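Notes for the miniatures talk -- keep it loose, leave the clips to do the heavy work

Open cold with the harbor clip. No hello first! Let it run to the wave hitting the pier, then lights up.

Then: "Everything you just saw fits on a table." Pause. Say hi, say who I am, thank Covadonga Urquijo for having me (she cut the clip reel too, so thank her twice).

**How we got the job**

Nevitance needed a flooded harbor town for the last reel. Briladon had bid it fully digital and it looked great, but the director kept going back to old miniature work. We shot one test in April with a garden hose and 12 little houses. It was rough and I loved it. So did they -- we ended up sharing the sequence, with Briladon doing the sky and the far water.

**Building the town**

- 400 roof pieces, cast in batches, painted by hand
- Show the Adams Street model, then the same street on film
- Scale and water: drops don't shrink! Talk about shooting fast and lighting hot to match
- Pass the chimney around if the room is small enough

Story about the wrong glue. Short version unless they're laughing.

Get a drink of water, then the bit on furniture and weight.
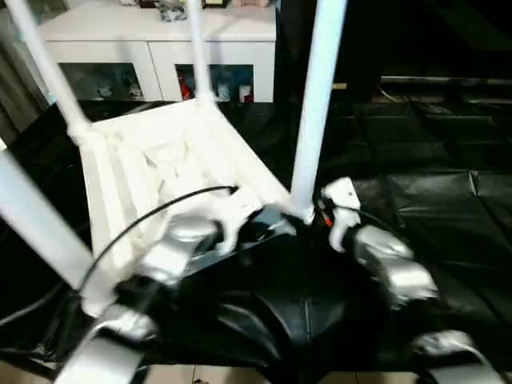
*Slide 10: White chair, legs up*

Weight is the part I could talk about all night. A small thing falls too fast and tips too easily, and your eye catches it before you know why. We put lead in the boats, we put lead in the carts, and we ran the high-speed camera until the motion felt right. Play the boat test twice, once at each speed. Ask the room which one feels heavy.

**Working with the digital team**

Rotetti handled tracking and the blend between our water and theirs. They came to the stage, stood in the wet, and asked for clean passes we hadn't thought of. Huge help. Show the split screen and let people guess where the seam is. (It's left of the church. Most people pick the right side.)

We got 700 usable frames from the big dump tank shot. One take! Play it with the sound from the stage, yelling and all.

**Close**

Credits slide with the full crew, read the model shop names out loud. Then questions -- if it's quiet, start with the one on foam, I have a good answer and a second clip ready.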